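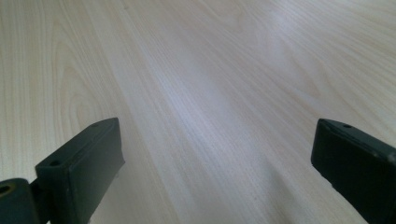
Skutberg lab compares two hand-held grippers ahead of August build

The automation lab at Skutberg has finished a bench comparison of two hand-held grippers, the Grolholm and the Ackroyd, and will carry the Grolholm forward to the next stage of its work on recording manual assembly tasks. The decision was posted to the lab's project page at 4 p.m., along with the settings used and a short list of open faults.

Both tools are operated by one person and carry a camera that looks out past the fingers. The recorded motion is later replayed on a fixed arm, so the lab was interested in how well the finger opening could be recovered from the camera view alone, without the encoder. Each gripper was put through 50 open-and-close cycles over a bare wood-grain tabletop and then the same number with an object in view.

On the bare surface the Grolholm's opening was recovered within the lab's tolerance on every cycle. The Ackroyd lost the inner edge of one finger on 6 cycles, all of them near full opening, where that finger leaves the usable part of the lens. The lab had expected the tabletop to be the harder case for both tools. Pale grain gives the tracker many thin parallel lines to latch onto, and reflected light washes part of the grain out. 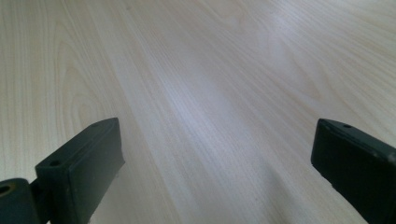 Exposure was therefore locked before each run. With automatic exposure left on, the bright patch on the table pulled the setting down and the dark finger pads lost the detail on their inner faces. Locking it at a value chosen for the pads left the table overexposed in the middle but kept the finger edges sharp — an acceptable trade for this purpose, according to the write-up, as the table carries no information the replay needs.

The pads themselves were the same on both tools: a rectangular block with a flat inner face, in matte dark green. An earlier set in pale gray was dropped after a first session because the pad edges could not be separated from the wood. Light scuffs on the dark set have had no measurable effect on tracking so far. The lab will keep the pads in service until one fails the edge check.

Weight was the other point of difference. The Ackroyd is the lighter tool and was preferred by most operators for long sessions. Its trigger has a shorter travel, though, and small openings were hard to hold steady. The Grolholm's longer travel gave finer control in the last 10 millimeters before closure, where most of the contact events in the planned tasks take place.

Controller delay was measured separately. Both grippers were run from the same Clalulia controller, with the timestamp of each camera image compared against the trigger signal. Mean offset was 27 milliseconds for the Grolholm. The figure for the Ackroyd has been withheld until a cable fault is ruled out; one connector was found partly unseated at the end of the day, and the runs before that point will be repeated.

The object runs used boxed goods placed at the back of the table, among them a yellow carton with a dark blue band of line-drawn instructions. Large print and straight carton edges were included to see whether the tracker would mistake them for a finger. It did so once, on the Ackroyd, and the cycle was discarded.

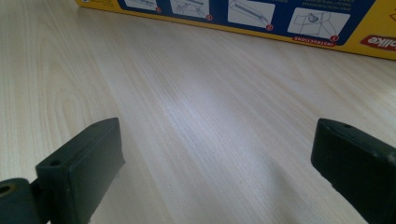 Next steps

The Grolholm will be fitted with a second camera mount and returned to the bench in August. The lab plans to repeat the bare-table cycles first, using the same locked exposure, before moving on to picking and placing small parts. Pad spacing and trigger calibration will stay as they are so that the two sets of results can be compared directly.

The Ackroyd remains in the lab as a spare. Its wider lens is on order, and a retest is expected to take around a week once it arrives. Logs from all completed cycles are available on the project page — the discarded one is included and marked as such.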